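Subject: Re: wrist views and the coffee machine task
From: Nizar Matar
Date: Sunday, March 19, 2023

On the list last week, someone wrote:
> Did the wrist cameras buy you anything on the coffee task, or is
> the overhead one doing all the work? We dropped ours in January
> and I can't say we miss them.

Short answer: they buy us a lot, but only for part of the task, and not the part I would've bet on!

Longer answer. The policy (we call it Butance, don't ask) gets three views, one fixed and two wrist, and we trained it on 231 demos of the two-arm capsule machine task. Then we ran the same checkpoint with one view blanked at a time. While an arm is parked, its wrist camera mostly sees wood, the water tank and the foot of that round black stand, and I figured the network would learn to ignore it.

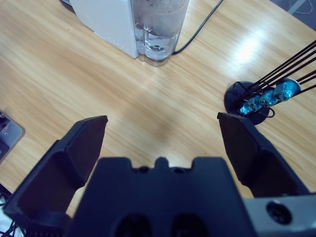 Tamošiūnaitė wrote to me off list that this was exactly her worry, that a camera staring at the same patch of table for half the episode just teaches the policy to tell time by it, and had we tried shuffling those frames between episodes before believing any of the numbers.

Good point, and yes, we have now. Shuffling the parked frames changed almost nothing. Blanking them completely was much worse, which I guess means the policy wants something plausible in that slot and doesn't care much what. So if you drop a camera, please retrain without it! Blanking it at test time makes it look more useful than it is, and I'm embarrassed to say our first table did just that.

Where the views really matter is the glass. It's clear, it sits on the drip tray right up against a glossy white machine, and the fixed camera has a hard time telling how far between the fingers it is. With all the views on we got 33 good grasps before the first real miss. Retrained on the fixed view alone, the first miss came on try 9, and it was the classic one, closing a hair too early on the rim side.
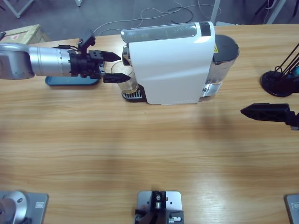 Fixed view, left gripper open around the glass.

Other stuff people asked about. Chunk length is the same as in the Loleo baseline, I didn't touch it. Each setting was trained with 5 seeds, and the spread between seeds is bigger than I'd like (one fixed-only seed did nearly as well as the full model, so go easy on quoting me). Glare on the table is in the training data as is, no cropping, no color tricks.

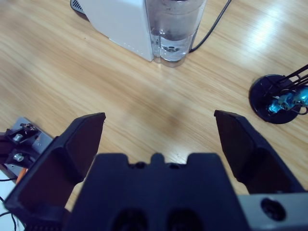

Wrist view, fingers open, with the water tank at the top.

Next I want to try the Prelline encoder on the wrist views only and leave the fixed one alone. If anybody has already done that with clear objects, I'd love to hear how it went, even if it flopped. I'll post the per-seed numbers once I've cleaned up the spreadsheet.

Nizar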